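Gramell

Gramell is a bitter herbal liqueur made in the market town of Horkelen, in the Rai valley. It is dark brown, fairly sweet at first taste, and sold in short, wide-shouldered bottles by its only producer, the Pisetti distillery. The label gives a founding year of 1444 and says that the recipe has passed unchanged through the hands of monks, pharmacists and the Pisetti family. Very little of this can be confirmed. Parts of it are almost certainly wrong.

The drink is served after meals, usually neat and at room temperature. In Horkelen it is also poured over stewed pears and, in some households, rubbed on the gums of teething children, a practice doctors in the area have long advised against.

Name

The word "Gramell" has no agreed source. The distillery's own account takes it from a Brother Gramellus, said to have kept the herb garden at the abbey above the town. The surviving rolls of the abbey list cooks, cellarers, a beekeeper and at least one brother dismissed for theft, but no one of that name. The name also has the look of something made up backward from the product.

A less colorful proposal links it to a local dialect word for couch grass, a weed whose roots were boiled as a tonic in many parts of Europe. The difficulty is that couch grass does not appear in any known version of the recipe. Supporters of the theory answer that it may once have done so. That is possible, but it is the sort of argument that could be used to support nearly anything.

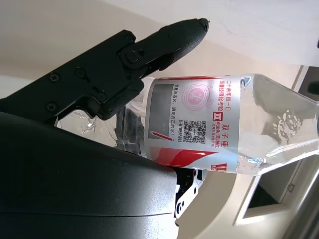
Origin claims

The date 1444 rests on a single document, a receipt for "bitter water and cloth" held in the town archive. It was shown to the public for many years as the birth certificate of the liqueur. The receipt does not say what was in the water, who made it, or whether anyone drank it. Bitter water was a common name for several things at the time, among them a wash used by dyers, and the mention of cloth in the same line does not help the distillery's case.

The historian Brândușa Onu examined the receipt and the papers stored with it. She concluded that the buyer was a cloth finisher and that the purchase was most likely for the trade. She also pointed out that sugar, now the main ingredient of Gramell after alcohol and water, would have been far too costly in the valley to use in such amounts. The distillery replied that the early drink may have been sweetened with honey. It did not explain how this fits with a recipe that has never changed.

The earliest firm evidence for a drink called Gramell is a printed price list from the Pisetti pharmacy, several centuries later than the receipt. There it is offered between a cough syrup and a hair oil, and it is one of the cheaper items on the page. Nothing in the list suggests that the seller thought of it as old.

Ingredients

Pisetti states that Gramell contains 36 herbs, roots and peels, all gathered by hand in the Rai valley. The full list is kept secret. Plants named in advertising at one time or another include gentian, wormwood, angelica, yarrow and bitter orange. Orange trees do not grow in the Rai valley, where winters are long and hard, and the company no longer uses the phrase "every one from our own hills" on its export bottles. It still appears on the bottles sold at home.

Robel Tilahun, a food chemist, tested bottles from several batches and found clear traces of 11 plants. He was careful to say that this does not prove the others are missing. Small amounts of some herbs leave little behind after distilling, and two related plants can look like one in a test. He did note that an ingredient present in such small amounts could have no effect on the taste, and asked in what sense the drink could be said to be made from it.

The results were published on 23 Sep 2021. The distillery called them interesting and incomplete, and declined to supply a list against which they could be checked.
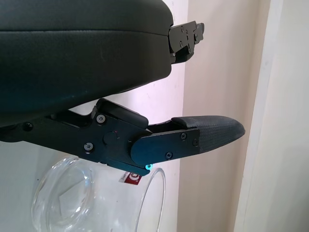 Page 314

Health claims

Older labels promised relief from wind, worms, low spirits and "weakness of the knees." These promises were dropped when the law on food labels was tightened, though framed copies hang in the distillery shop and are sold as posters. Staff there will say, if asked, that Gramell is good for digestion.

The evidence for this is weak. Bitter tastes do increase the flow of saliva, and many people report feeling more comfortable after a small bitter drink at the end of a heavy meal. Many of the same people report feeling more comfortable after a short walk or a cup of hot water. No trial of Gramell itself has been carried out. The amount of alcohol in a normal glass is, if anything, more likely to slow the stomach than to help it.

The monks' cellar

Visitors to the distillery are taken through a vaulted cellar described as the place where the monks aged their barrels. The abbey stood on the far side of the river, and town plans show the cellar site as an open yard until the pharmacy moved there. The brickwork matches that of the pharmacy building. The tour guide's text has been changed at least once and now says that the cellar is "in the tradition of" the monks.

Gramell is not aged in barrels. It is mixed in steel tanks elsewhere on the site, rested for a short time, filtered and bottled. The barrels in the cellar are empty.

Festival

A Gramell festival takes place in Horkelen each September, with a procession from the river to the market square and a tasting for adults. Local newspapers often call it ancient. The first mention of it in the same newspapers is an advertisement placed by Pisetti.

See also

Bitters
Herbal liqueur
Invented tradition
Patent medicine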